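**Munddale 任命 Binta Oyelaran 为首席运营官，Pauline Mellor 转任董事会顾问**

2026年1月

大家好，我是 Sheila Tindall，Munddale 的首席执行官。公关同事本来给我准备了一份非常标准的新闻稿，第一句就是“公司欣然宣布”。我读了两遍，还是决定自己写（他们叹了口气，但也没拦我）。所以这一篇会比平常的公告啰嗦一点，请各位编辑朋友多包涵，要摘哪段就摘哪段。

先说正事：董事会已经批准，由 Binta Oyelaran 出任 Munddale 首席运营官，即日生效，直接向我汇报，同时加入公司执行管理层。原首席运营官 Pauline Mellor 卸下日常管理职务，转任董事会顾问，任期到明年四月。Jordan Marsden 接替 Binta 原来的职位，负责客户交付与售后。另外，Keith Inskip 继续担任首席财务官，只是从现在起，采购团队也归他管了。

就这些变动，一共四个人。下面是我想多说几句的部分。

## 先讲讲 Binta

Binta 来 Munddale 已经十二年了。她刚进公司的时候坐在二楼靠楼梯的位置，岗位是订单专员，每天做的事情就是接电话，告诉客户他们的货到哪儿了。那时候我们的订单系统还是三张互相不认识的表格，客户问一句，她得翻三个地方。她入职第二个月就给当时的主管写了一封邮件，标题叫《关于我们为什么总是答不上来》。那封邮件很长，语气也不太客气，我到现在还留着！

后来她做过仓储、做过区域交付，再后来带起了整个客户交付部门。Flustero 项目上线那阵子，我几乎每天晚上都能接到她的电话，而且她开口从来不寒暄，第一句就是问题本身。Flustero 是我们内部的排产与交付平台，现在各个厂区用的都是它。最初的方案其实并不是现在这个样子，原方案要求所有厂区同一天切换，Binta 坚决反对，在会上跟我争了整整一个下午。最后我们改成了分批切换，先从最小的厂区开始，有问题就地改，改完再往下一个走。

我当时心里是不服气的，觉得太慢。现在回头看，她是对的，我也早就当面跟她承认过了，所以写在这里也不算丢脸。

她的新职责包括生产、物流、质量和厂区管理。换句话说，从原料进门到成品出门，这一整条线都归她。董事会面谈的时候问她上任后先做什么，她说先去各厂区上夜班，白天大家都在开会，夜里才看得见东西是怎么走的。我估计各位厂长看到这里，已经开始排值班表了。

Binta 让我转达一段话，我原样放在这里：

“我在这家公司做过的每一个岗位，都会碰到同一件事：前面一个环节省了十分钟，后面一个环节就多花半天。首席运营官这个位置，能把前后两头放在一起看，这是我想做它的原因。谢谢 Pauline 把一支愿意讲真话的团队交到我手里，也请同事们继续给我写语气不太客气的邮件。”

## 再讲讲 Pauline

Pauline Mellor 是我来 Munddale 之后请的第一位高管。那时候公司的日子并不好过，两个主要客户先后缩减了订单，厂里人心也散。她第一次来公司，我请她在会议室坐，她说不用，先去车间吧。我们俩就戴着安全帽在车间里谈完了薪酬和职责，旁边叉车来来回回，好几次我都得扯着嗓子把数字再喊一遍（保密工作做得实在不怎么样）。

她在任期间做了很多事，我只挑自己记得最牢的说。一件是把 Dramar 厂区保了下来。当时有一份很厚的报告，建议关掉 Dramar，把产能并到别处。账面上看，报告说得通。Pauline 把报告带回家看了一个周末，回来之后列了一张单子，上面全是报告没有算进去的东西：熟练工的培训周期，备件从哪里来，哪几个客户是冲着 Dramar 才跟我们签约的。董事会看了那张单子，决定再给一段时间。如今 Dramar 厂区有员工五百二十六人，是全公司最大的厂区。

另一件事小得多。她规定所有停机会议必须站着开，而且必须在停下来的那台设备旁边开。刚开始怨声载道，我也抱怨过，我的膝盖尤其抱怨过。但会议确实变短了，讨论也确实更贴着问题走，这条规定一直用到今天。Binta 已经明确告诉我，她不打算取消。

Pauline 从去年就跟我谈过，想把日常管理交出来，多留些时间给家里，也多留些时间给她那条已经修了好多年的小船。我挽留过，没有成功。好在她答应以顾问身份留下来，主要协助两件事：一是 Dramar 二期扩建的评审，二是带新任的厂区负责人。她每个月会来公司两次，办公室保留，那盆快把窗户挡住的龟背竹也保留。

## Jordan 和 Keith 的新安排

Jordan Marsden 很多客户都熟悉。过去几年他一直在 Binta 的团队里负责重点客户，谁家的验收标准跟别人不一样、谁家的收货口中午不开门，他全都记得。他接手的是一支很成熟的团队，但任务一点也不轻：今年我们要把售后响应的流程重新理一遍，现在客户报一个问题，有时候要在我们内部转好几手才找到该管的人，这种体验不好，我自己打电话试过，的确不好。

Jordan 的想法是给每位客户固定一位联络人，不管问题属于质量、物流还是账单，先由这一位接下来，再由他去内部找人。听起来简单，做起来要动很多部门的习惯，所以我先在这里替他跟各部门打个招呼：他来敲门的时候，请开门。

Keith Inskip 那边，采购划归财务条线，这件事我们讨论了很久。有人担心采购到了财务手里就只认价格，这个担心我理解，也在会上直接问了 Keith。他的回答是，便宜的零件退回来一次，前面省的钱就没有了，他比谁都清楚这笔账，毕竟退货单最后都要到他桌上签字。供应商朋友们请放心，现有合同、付款周期和对接人都不变，如果以后有调整，会提前书面通知各位。
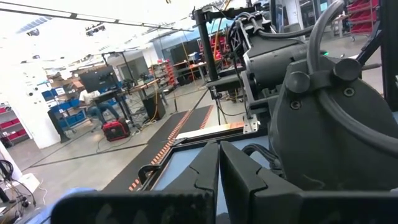

**这次人事调整会影响正在执行的订单吗？**

在执行的订单全部按原合同、原交期交付，客户的日常对接人也保持不变。重点客户会收到 Jordan 的一封信，里面有他团队的联系方式，想见面聊的，回信约时间就好。

## 为什么是现在

这个问题，公司内部问得最多，我猜外面也会有人问，索性一起说了。

我们今年的计划排得相当满。Dramar 二期扩建在走评审，Flustero 要接入供应商端，还有我们跟 Lightfoot 的合作也进入了第二个阶段。Lightfoot 是我们的物流伙伴，负责各厂区之间的转运，第一阶段跑下来双方都觉得可以继续，第二阶段会把成品配送也纳入进来。这些事情全都横跨好几个部门，而且都要连续做上很长时间。要是做到一半再换首席运营官，对谁都不公平，对接手的人尤其不公平。所以我和 Pauline 商量之后，选择在年初交接，让 Binta 从头带起。

交接其实早就开始了。过去几个月，Binta 已经在列席运营例会，Pauline 慢慢从主持人变成了旁听的人。有一次会议开到后半段，大家讨论一条产线的排班，吵得很热闹，Pauline 一句话没说，只是把自己的茶喝完了。散会以后她跟我讲：“可以了。”我当时还挺感慨的，走廊里站了好一会儿才回办公室。

还有朋友问，我们有没有考虑过从外面请人。考虑过，也认真见过几位，都非常优秀，我也从他们身上学到不少东西，在此一并感谢。最后董事会选择内部晋升，主要还是看重 Binta 对厂区的了解。她知道哪条产线的老师傅脾气大、但手艺一流，也知道哪份月报的数字看着漂亮、底下却压着问题，这些东西，外面来的人再聪明，也得花上一两年才摸得清。

## 给同事们的几句

我知道每次有这种公告，茶水间里都会有一番讨论，接下来是不是还有大动作？各部门是不是要重组？我的答复是，除了上面写到的变动，这一轮没有别的安排。汇报关系有变化的同事，主管已经逐一谈过；如果有谁是看了这篇稿子才知道自己换了主管，请立刻来找我，那是我的失职。

内部晋升的通道我们还会继续做。今年我们留出了一百个轮岗名额，各厂区、各部门的同事都可以报名，不限工龄，也不限岗位，报名办法四月公布。当年 Binta 从订单岗转去仓储，走的就是轮岗，当时还没有什么正式制度，全靠她自己一个办公室一个办公室去问。现在有了制度，至少大家可以少跑几层楼。

我也想借这个机会谢谢各厂区的班组长。管理层换人，最先感受到变化的往往是你们，报表要改，会议时间要改，有时候连签字的颜色都要改（是的，我听说了蓝笔那件事，已经处理了，黑笔蓝笔都可以）。接下来几周如果有什么地方衔接得不顺，直接写信给 Binta 或者给我都行，写得短一点我们看得更快，写得长一点我们也会看完。

## 给客户和合作伙伴的几句

跟我们合作多年的客户，很多是 Pauline 一家一家跑出来的。她会在交接期内带着 Binta 和 Jordan 逐家拜访，行程已经在排了，路远的几家会排在前面。要是您想趁机提意见，那可太好了，请把最难听的那条留到见面的时候说，我们三个人轮流挨批，总比邮件里来回客气有用。

Lightfoot 方面的日常协调今后由 Binta 的办公室负责，商务条款仍由 Keith 的团队负责。正在参与 Dramar 二期投标的单位，评审时间和要求照旧，投标文件仍寄送到原来的收件地址，不需要重新提交。

好了，该说的差不多都说了。公关同事提醒我，正式新闻稿的结尾要有公司简介和媒体联络方式，我就老老实实照办。

## 关于 Munddale

Munddale 从事工业零部件的生产、装配与配送，客户以设备制造商和维修服务商为主。公司自主运营各厂区，最大的厂区为 Dramar，生产与交付统一由 Flustero 平台调度。

## 媒体联络

采访 Binta Oyelaran 或 Jordan Marsden，请联系 Munddale 公关部，并注明媒体名称、采访主题和截稿时间。Pauline Mellor 目前不接受采访，她请我转告各位，聊船可以，聊别的要等一等。四位同事的职务照片和简历可向公关部索取。

Sheila Tindall
Munddale 首席执行官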